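4.2 Small containers on soft bedding

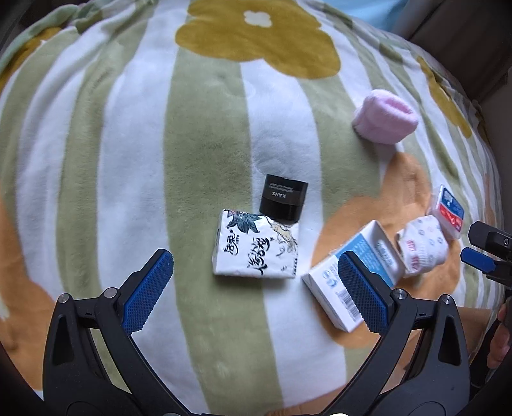 Figure 3. A small black jar marked "KANS" on a plush blanket with white and sage green stripes and large printed flowers.

Beds turned out to be the most rewarding surface in our study of where small personal items end up at home. Across the 58 households in the Matar sample, a blanket or bedspread was listed as a resting place for jars, tubes and bottles more often than we had expected from the Civby pilot, where we asked only about shelves and tables. People set things down on the bed while they get ready, and many told us in the diaries that the bed is the first place they look when something goes missing.

The fabric matters a great deal, and we were delighted by how much there is to learn from it. A jar on a hard shelf stands straight. On plush it can lean, as the one in Figure 3 does, and the pile may hide part of its base. Pattern adds a second effect. Broad stripes and big flowers in mustard yellow and orange break up the background, so a small item has to compete with shapes many times its size. A matte black jar does well against such colors - a pale one on a white stripe would be much harder to spot.

We coded each item on bedding for tilt, contrast with the fabric, and whether any printed name could be read. Two coders worked separately and agreed on 78 percent of the tilt codes. Most disagreements came from deep pile, where it is hard to say what "level" means at all. Lettering was easier. Large capitals were usually legible even on leaning jars, while the fine print under them often was not, and we left those lines blank in the Skurnura inventory.

For the Plitetti follow-up, we added 20 bedspreads with plain weaves, so that pile and pattern can be looked at apart from each other.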